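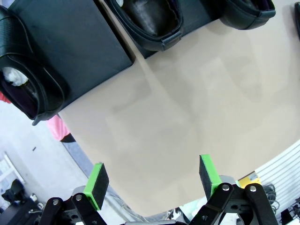 Progress note, shoe handling work, for Rondus program office
Period covered: August
Prepared by the Ovuren collection team

Short one this time, we are mid-session most days and the full tables come with the quarter report.

Where we are

107 demonstrations accepted on the shoe task so far. Target under the grant is 300 by the end of the second phase. Behind the line in the plan, ahead of where we were in July. The first half of the month went into calibration and a gripper pad change, so nearly all of the accepted ones come from the last two weeks.

The task as recorded now: black leather dress shoes, paper stuffing, low rack. Arms pick a shoe, bring it over, set it down toe forward, let go. Second variant adds a brush and a person, see below. We dropped the boot variant for now. Too tall, fingers kept closing on the shaft and the whole thing swung.

What counts as accepted

Same rule as last report. Both arms in view start to end, no restart inside the take, shoe ends up standing. Operator marks the take, second reader checks it next morning. If they disagree it goes in the hold folder. Hold folder is getting big and we need a day to clear it.

Person at the table

You asked for more takes with somebody standing in the workspace. Started those. Person stays on the far side of the table with the brush, arms hold still until the operator gives the go. Speed limit is lowered for all of these, and the stop button is with the operator at all times. No incidents to report.
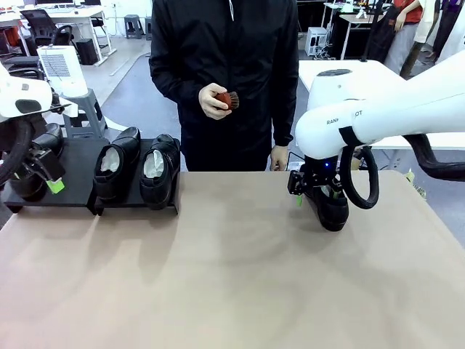
Person-present variant: a shoe in each gripper, one pair on the rack, brush in hand at the back of the table.

Going slower than single takes, about 8 an hour on a good afternoon. Most of the lost time is resetting the shoes and agreeing on who moves first. Wrote a reset card for the table, that helped some.

Problems

Glossy leather. Reflections shift a lot between morning and afternoon and the first training run on Nindiso clearly picked up on it, grasps were worse on afternoon data. We now split sessions across the day and log the time of day per take. Too early to say if its enough.

Paper stuffing comes loose and ends up where the fingers want to go. Repacking every shoe at the start of a session now.

Wrist views: exposure was off in 7 takes, all from one Monday session. Pulled from the set, not counted in the number above.

Bogale upload tool still times out on long sessions. We are copying to disk and uploading overnight. Works but somebody has to check it in the mornign.

Spending

Inside budget for the period. One line to flag: replacement finger pads are wearing faster than planned, will likely need to move a small amount over from travel. Request to follow seperately.

Next

Clear the hold folder.
Finish person-present takes at the current speed before asking for any change.
Second training run on Nindiso with the day-split data.
Brown and suede pairs, have been ordered, not here yet.
Decide on boots. Our view is leave them out of this phase, please tell us if Rondus sees it differently.

Sample takes from both variants are in the shared folder, same login as before.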